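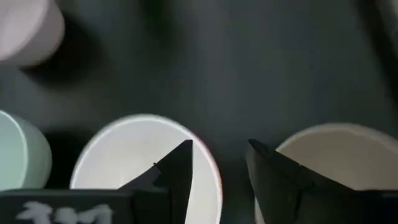
Recording is the part of the job where you'll spend most of your hours, so I've tried to write this section the way I'd explain it if you were sitting next to me at the Veradthorpe bench. If you've done sections 1 through 3, the arms are homed, the leader handles are plugged in, and Fokley starts without complaining. Good! Now we make episodes. An episode is one complete try at one task, start to finish, and the policy will copy whatever you put in it, including your bad habits. Take the cup task. With the wrist view up in Fokley, you want to see both fingertips and a bit of bare table between them, with the rim you're going for close by – a fingertip over the mouth of the white cup and the cream one just across the gap is a perfectly good view to be working from. You don't need the whole cup in there. You do need to be able to tell which rim you're about to close on.

4.1 Before you record

1. Wipe the tabletop. It's matte black and shows every crumb, and I have trained a policy that was very interested in a crumb.

2. Open the session panel and pick your task from the list. If it isn't there, make a new one and type the instruction in plain words: "put the cup on the plate," "move the bowl to the left." Keep the wording the same for the whole session. Mensah, our labeling tool, treats "cup" and "mug" as two different tasks and you will be merging them by hand later.

3. Check all three camera tiles (left wrist, right wrist, overhead). Each one should show a green dot. A yellow dot means dropped images, and the fix is nearly always to unplug that camera and plug it back in.

4. Set the episode limit. I use 15 seconds for a single pick and 70 for anything with two arms. Fokley cuts the recording at the limit whether you're done or not.

5. Park both arms and press Zero. Wait for the beep before you touch the leaders.

Note: if you don't hear a beep, look at the volume on the desktop first. I lost a whole morning to that one.

Caution: keep your hands and sleeves off the table once the followers are live. They go where the leaders go, and the leaders go where your elbow goes when you reach for your coffee.

4.2 Setting out the objects

1. Pull up the layout card for the task. Nurnulon picks the starting spots for you and draws them as circles over the overhead view.

2. Put each object inside its circle. Close is fine. I used to nudge things until they matched exactly, and the policies I got were worse for it.

3. Swap colors between episodes when the card tells you to. Pale dishes are easy to see against the black, so I like to get the dark bowl in fairly often too.

4. Make sure each arm can get to whatever it's meant to pick up. If an arm has to stretch out nearly straight, ask for another card (press N) and move on.

5. Step back and press Ready.
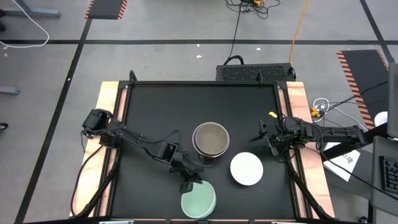
The other thing to sort out at this point is which arm does the work. For one-arm tasks, Fokley assigns the arm from the card, and the idle one should hold still somewhere over the table and out of the way of the working one. Pick a resting spot you can return to without thinking. If the idle arm wanders all over the place, the policy learns to wander too, and then you get to watch it wave at you during testing.

4.3 Recording an episode

1. Tap the foot pedal once. The border on the screen turns red and you're recording.

2. Hold still for a beat, then start. I count "one" in my head.

3. Move at a speed you'd be happy to see the robot use by itself. Slower than your own hand, faster than you'd think from the training videos.

4. Come down on a rim from above with the fingers open wide, one inside and one outside, and close gently. Stop squeezing when the object lifts. More pressure tips plates up on edge.

5. If you miss, go ahead and try again in the same episode. One clean recovery is useful and I'm always glad to have a few of them. Three misses in a row, throw it out.

6. Let go, back the gripper away, and hold still again.

7. Tap the pedal twice to save, or hold it down to discard.

Caution: don't reach in to straighten an object while the border is red. Your hand ends up in the data, and Mensah will flag the episode.

4.4 How many, and when to stop

For a new task I plan on 400 episodes before I bother training anything. The dish set as it stood on 9 February 2024 had 2125 saved episodes across all tasks, and over 70 more were sitting in the flagged folder waiting for somebody to look at them – please do yours the same day, while you still remember what went wrong.

Take a break when you notice your grasps getting sloppy. For me that comes on quickly with the two-arm tasks, and the discard count in the corner is a good hint.

4.5 Closing the session

1. Park both arms and press Release. Support each arm with a hand under the forearm as the motors let go.

2. Play back the first and last episodes at double speed. If the overhead camera got bumped halfway through, you'll spot it right away.

3. Press Upload and leave the machine on. Closing the lid of the desktop cabinet is fine, logging out is not.

4. Write the task name and your episode count in the bench log.

Note: the March update to Fokley moves Upload into the session panel, so the button won't be in the toolbar any more. Everything else in this section stays the same.

Next: 5. Checking episodes in Mensah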